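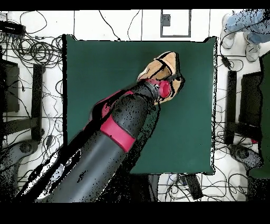
Square Mats on Tiled Floors

A guide to material, size, edge and placement

By Desta Mersha

A mat on a tiled floor does three jobs. It protects the glaze from whatever is set down on it, it keeps small items from sliding or rolling along the grout, and it marks out a piece of floor for one purpose. Most households and small workshops buy a mat for the first job and then use it for the other two.

The dark green square is the most common choice for a white floor, and the contrast is the main argument for it. Screws, clips, beads and offcuts in light materials stand out against bottle green, and the limits of the work area can be read from across the room. The drawback is that pale dust shows on it within a day. A mid-gray mat hides dust and also hides the screws.

Size

Square mats are sold mostly in two sizes, 90 cm and 120 cm on a side. The smaller one suits a single person kneeling or sitting at one edge, with the far edge still within reach. The larger one needs access from at least two sides. If the mat will be used against a wall, buy the smaller size, or accept that the back third will become storage.

Measure the tiles before ordering. A mat whose sides run parallel to the grout looks straight even when it sits a little off center, while one that is turned a few degrees looks wrong in any position. On large tiles, it helps to set one side directly along a grout line and let the other three fall where they may. On small tiles, the grid is fine enough that two adjacent sides can usually be lined up.

Thickness

Grout lines are shallow channels, and a thin mat will follow them. Below 2 mm, most sheet materials begin to show the grid after a few weeks of use, first as a faint dip under the finger and later as a visible pattern in raking light. At 3 mm the effect is slight. At 5 mm it is gone, but the edge is now high enough to catch a toe, and the mat should have a beveled border.

For the comparison that follows, each mat was cut or ordered at 90 cm square and left in daily use on glazed ceramic tile for 11 weeks. Each was wiped with a damp cloth once a week and lifted once a week so that the floor could be dried.

Felt. The Lernell mat is a dense pressed felt, 3 mm thick, with no backing. It lies flat from the first hour and muffles the sound of dropped tools better than the others. It slid on the tile under light side pressure and needed tape at two corners. The cut edge stayed soft and began to wander after the fifth week, so that the outline was no longer a true square. Threads can be trimmed with scissors. Liquids go straight through.

Rubber. The Castier mat is a smooth solid rubber, also 3 mm. It did not move at all during the test. It had a strong odor for 8 days, after which the smell was noticeable only at close range. Weight is the other objection – this was the heaviest of the four, and lifting it each week to dry the tile was a job for two hands. Rubber can stain some glazes and most sealed stone. Test it under a scrap in a corner for a month before committing to it.

Coated fabric. The Ollelex mat is a woven cloth with a matte coating on the upper face. It is the thinnest here at 1.2 mm and the easiest to store, since it rolls to the diameter of a broom handle. It is also the one most affected by grout, and the pattern was visible in the third week. The coating wiped clean every time.

Foam. The Abdella mat is closed-cell foam at 8 mm with a textured face. Knees and elbows will prefer it. Anything with narrow feet will leave dents, and the dents under a steel stool were still present the following morning. It is not suited to standing equipment.

What goes on the mat

Soft folded goods behave differently from hard ones. A folded pad, a flattened carton or a piece of heavy cloth has an irregular outline, and it will spring open if it is left unweighted. On a slick surface it also creeps as it opens. Felt held these items best in the test, followed by foam. On the rubber, they stayed put only when the fold faced down.

Place soft items well inside the border, with a hand's width of clear mat on every side. An item that overlaps the edge will be stepped on, and it lifts the mat when it is picked up. If several things are handled in sequence, keep one corner for incoming items and the opposite corner for finished ones, and work in the middle.

Marking the floor

Where a mat is lifted and put back often, its position should be marked. Dark gray cloth tape, 25 mm wide, is easy to see on white tile and does not look out of place in a living space. Full outlines collect dirt on all sides and are tedious to replace. Short corner pieces are enough for a mat that stays in one room.

For a second zone next to the mat, such as a spot for a bin or a crate, an outline with one side left open works better than a closed one. The open side shows where the container slides in, and no tape is dragged up by its base. Lay the strips on the flat of the tile wherever possible. Tape that bridges a grout line lets mop water in beneath it, and the adhesive fails there first.

Replace tape before it turns brittle. Fresh tape comes off in one pull. Tape left down for a year comes off in fragments, and the residue will need a citrus cleaner and a plastic scraper. Do not use a metal blade on glazed tile.

Edges

Raw edges are the weak point in every material tested. On felt and coated fabric, a bound edge adds years of service and helps the mat keep its shape. Dark binding also draws a clean line between mat and tile. Rubber and foam can be left raw, though the corners should be rounded with a coin as the template. Square corners curl.

If a corner has already curled, turn the mat face down overnight with a flat weight on the corner. Warmth speeds this up for rubber and coated fabric. It has no lasting effect on foam, and a curled foam corner is best cut off.

Care

Sweep the floor before laying the mat. A single grain of grit under a rubber mat will mark the glaze if the mat is walked on. Wipe the top face with water and a few drops of dish soap, and keep solvents away from foam and coated fabric. Lift any unbreathable mat weekly in humid weather, and let both the tile and the underside dry fully before putting it back. A slightly dark patch in the grout is usually moisture and fades within a few hours.

Store spare mats flat or rolled with the working face outward. Rolled inward, they come out of storage with the edges raised and take several days to settle.

Selection in brief

For general work on clean, dry tile, the Lernell felt with a bound edge is the practical choice. For wet areas, use the Castier rubber if the glaze tolerates it. Where the mat must be put away each evening, the Ollelex is the only one of the four that fits in a drawer. The Abdella should be bought for kneeling.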